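Notebook, returns bench, Ulov site
11 February 2022

Stedar cell has been on small peripherals since June. Pulled the log this morning: 1,279 items through, 139 kicked back for a person to look at. Most kickbacks are smooth rounded things, mice above all. Boxes and flat cables hardly ever.

Went over what the grip has to do on a mouse. Fingers either side, centered, then close. If one finger arrives early the body turns and the buttons get pressed. Pernix says slower closing speed. Try that first, leave the pads alone.
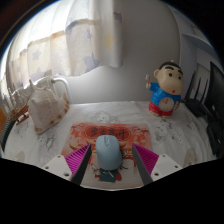 The other half of this is the bench crew. Before the cell they sorted, wiped, tested and bagged. Now sorting and bagging are gone and the testing is nearly all of the shift. Two people told me they like it better. One said her eyes are tired by lunch and she misses the bagging as a rest. Put that in the report to Ngubane, they only asked about throughput.

Kickbacks also come in clumps. Quiet for an hour, then a full tray. Yesterday one clump took 68 minutes to clear and testing stopped the whole time. Need a rule for who leaves the tester and when.

Mouse lying at an angle is a separate case from mouse lying straight. Log doesn't split them. Ask Pernix for an extra field.

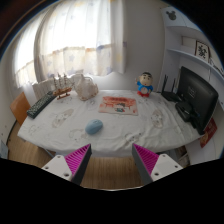

Who decides when the cell gets paused?
Whoever is on the bench. The shift lead gets told afterward and writes down the time. That was agreed at the start but the newer people hadn't heard it, so it goes on the card by the stop button.

To do: closing speed down to 90 percent, run one full shift, compare kickbacks. Rotate testers every two hours for the same shift. Card reprinted.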